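We use cookies to improve your experience on this site. Accept | Settings

Straightener sizing on a mixed-gauge press line

Homemitz stamps brackets and flat covers from coil on two shifts. Last December the plant replaced the straightener on its 200-ton line with a seven-roll powered unit from Nokano. The Homemitz tooling engineer who ran the changeover talked to us between shifts on a Thursday, mostly on roll diameter, backup rolls and how the line is set now.

The old machine had five rolls and was bought when the plant ran one material. "It was sized for the thickest stock we had, and we then asked it to flatten everything else," the engineer said. Thin coil left the machine with coil set still in it, worst near the inner wraps, and the parts bowed after blanking.

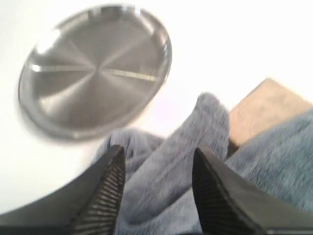
Why does roll diameter matter more on thin stock?

"Thin strip has to be bent around a smaller radius before it yields. A large roll bends it elastically and it springs straight back. We went down to 2-inch work rolls for that reason."

Small rolls deflect more under load, so the new unit carries backup rolls at the center and at both quarter points. Without them, the engineer said, the work rolls bow on wide strip and the edges come out longer than the middle. Backup pressure is checked at every change of width.

Roll depth is set from a chart kept at the control. The entry rolls go deepest and the exit rolls are close to flat. Operators used to adjust by eye and would often correct at the exit end first, a habit that took time to break. "If the entry isn't deep enough, nothing you do at the exit will fix it." 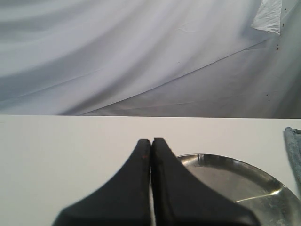
Loop control and feed

The straightener runs continuously and the feed starts and stops, so slack has to be stored between them. Homemitz uses a shallow pit with a Ginting ultrasonic sensor over the loop. The line runs at 40 strokes a minute on the longest progression. The first loop was too short - the strip snatched at each feed and progression length wandered.

"We gave it nearly 252 inches of pass line in the end," the engineer said. "Tight loops put the curve back in. You've paid to take it out, so leave room."

Pilot release timing was reset at the same time and has not been changed.
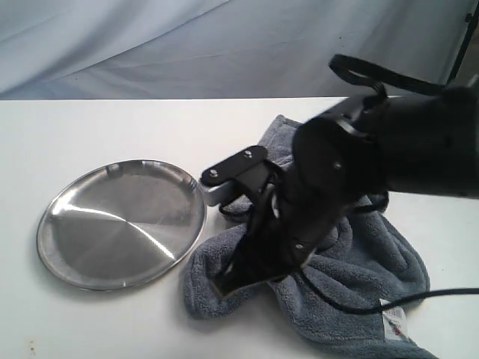
Round stainless steel plate with a raised rim.

The plant's next job is the reel brake, which still drags unevenly as the coil gets small. A Zusidness drive package has been quoted, with tension taken from a dancer arm. The engineer wants a trial on the narrowest coil before ordering. "Wide coil hides a lot. I'd like to see it run the bad one."

Shares: 2 | Comments: 0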